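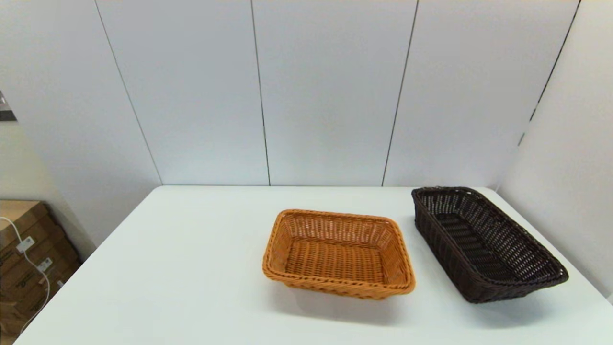 1/ Second November running the farm share pickup in Utano. Sign-up closes Saturday at noon. We have 16 spots left out of 167, so please don't wait for the reminder email.

2/ The price is the same as last year. You can pay by the month or all at once. If you pay by the month, the first payment is due at your first pickup.

3/ What's coming: sweet potatoes, leeks, two kinds of cabbage, and apples from the Zukeck orchard. No carrots until later. The carrot field flooded and the replanting is slow.
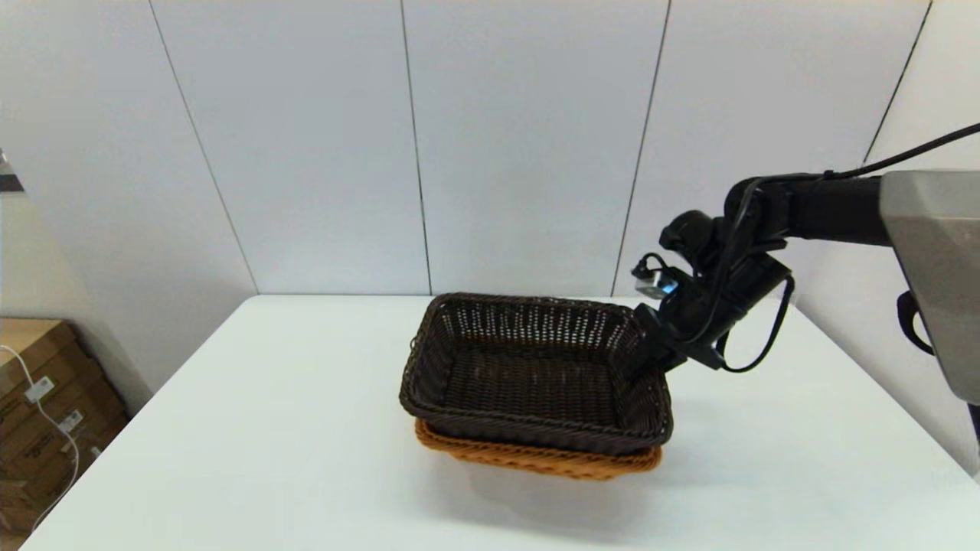
4/ Pickup is 4 to 7 pm behind Bùi Hardware. Use the side street. The front lot is for their customers and they have asked us twice.

5/ If you can't make it, send a friend and have them give your name. Thảo Đinh has the list and will check them off. Anything left at 7 goes to the Prekine Street pantry.

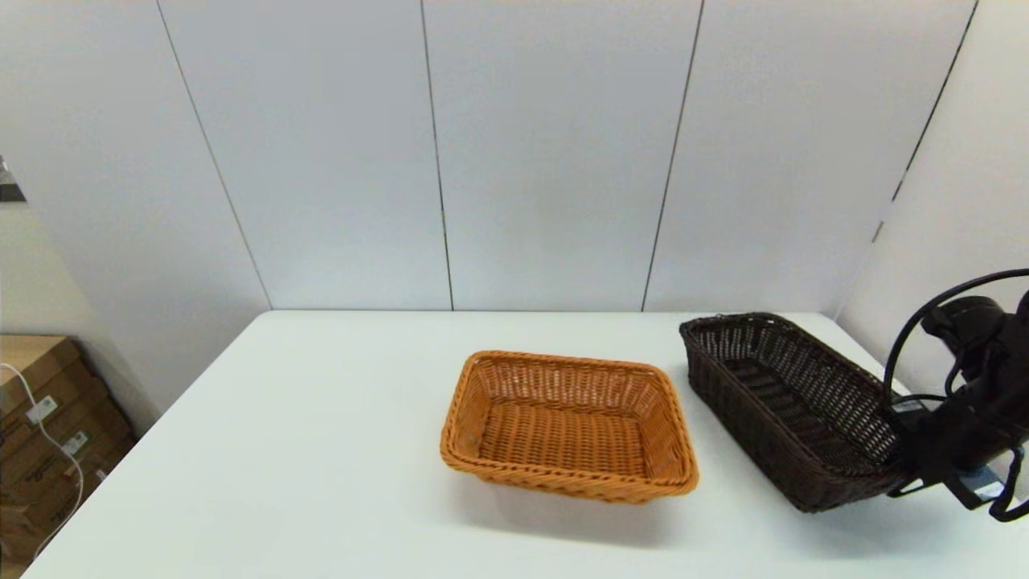

6/ Eggs are a separate add-on and they sell out. Reply here if you want a dozen every other week. Half dozens are not available right now.

7/ A few people asked about swapping items. Yes, there's a swap table again. Leave one thing, take one thing.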